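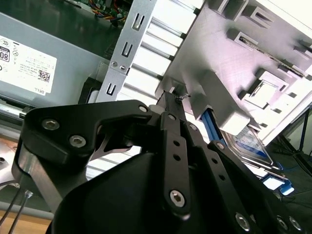
4.2 What the notice says, and where it hangs

We turn now to the signs. The town of Drirkano began matching faces from its bus station cameras against a list of people banned from city property. Under the ordinance that allowed this, riders had to be given "clear and timely notice." The city met this duty with a sheet of paper. The sheet was posted inside the station, past the ticket gates, at a point every rider reaches a good while after the cameras have finished with him.

Tekle Weldu and Comfort Atinga spent September at the station asking riders whether they knew their faces were being checked. Of the 1000 riders who agreed to talk, 81 said yes. When asked how they had learned of it, most of the 81 named a cousin, a coworker or the local radio. Only 2 named the sign. One of them had helped hang it.

We don't want to be unfair to the sign. It is accurate, as far as we can judge. It gives the name of the vendor (Orken), the legal basis for the program, and a mailing address for complaints. It also runs to a single paragraph that uses the phrase "biometric template" before it uses the word "face." Min-kyu Seol, who coded the interviews, read the text aloud to riders who had said they did not know about the program. Several thanked her and asked what it meant. One guessed it had to do with lost luggage.

The complaint process deserves a word. The address on the sign belongs to the city's parking office, which told us it forwards such letters to the transit desk. The transit desk told us it forwards them to Orken. Orken's contract, which we obtained through a records request after two appeals, says that complaints "shall be handled by the City." We were not able to find a letter that had come to rest anywhere.

Sarkine, the neighboring town, uses the same software under nearly the same ordinance and offers a useful contrast. Its council required a notice at the street entrance, in large type, beginning with the words "We scan faces here." The council also required a second door, off the parking lot, that the cameras do not cover. Riders there knew about the second door even when they were hazy on the reason for it. Ye-seo Cho found that many took it for a shortcut, and a few were annoyed to learn it was a civil liberty.

It would be easy to conclude that Drirkano should copy the Sarkine sign, and we think it should. But a plainer sign fixes only the part of the problem that paper can fix. A rider with a shift to get to and one bus that goes there does not become a consenting party by reading good prose on the way in. Benedek Deák makes a related point in his review of an earlier draft of this section: the ordinance treats notice as something the city gives, and has no interest in whether anyone receives it. Figure 3, in the next section, sets the wording of both signs side by side with the text of the two ordinances.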